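Screening night checklist, Nassar Picture House — with my comments

I do this walk-round before every fan screening and Pankaj Grewal signs the bottom of the sheet. We had the old Denine double bill on this time (the 1967 one first, then the remake everybody argues about), so I was expecting a full house and some shouting. The numbers are the ones on the house form, so don't blame me for the order!

1. Main exits, both sides: OK. Doors open fully, bars push easily. Someone had taped a life-size poster of the leading man over half the left-hand exit sign. Gorgeous poster, wrong place — moved it to the bar.

2. Seat count: OK. The licence says 251 and we sold 200, with 40 kept back for the Griltley fan club, who always turn up in matching scarves and always want to sit together.

3. Aisle lights: COMMENT. Row F flickers. It flickered last month as well and I wrote it down then too. Please can somebody change the fitting and not only the bulb?

4. Balcony rail: OK. Gave it a good shake in four places. I'd still like a steward up there during the dance numbers, when people will lean over and sing.

5. Stage steps: COMMENT. The white edging has worn off the second step. Fine for me in trainers, not so fine for a guest star in heels coming up for the question and answer bit.

6. Cables to the stage microphones: FIXED. One run went straight across the front walkway. Taped down before doors.

7. Confetti and smoke: NOT ALLOWED, same as ever. I took two confetti cannons off a very cheerful group in the foyer and gave them back at the end.

8. Fire extinguishers: OK. All in date, all on their hooks. The one by the projection box had a coat hanging on it, now removed.

9. Red carpet: COMMENT. The corner nearest the street curls up. It needs proper carpet tape, the stuff we have gives up in the damp.

10. First aid box: OK, but low on plasters. New shoes, I suppose.
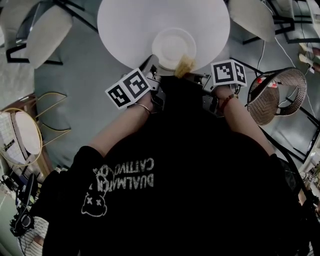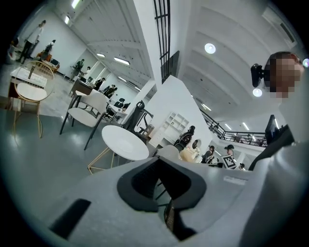 Grestness, September

Signed off by Pankaj with items 3, 5 and 9 carried over. I'll look at those again before the next screening, and I'm bringing my own carpet tape.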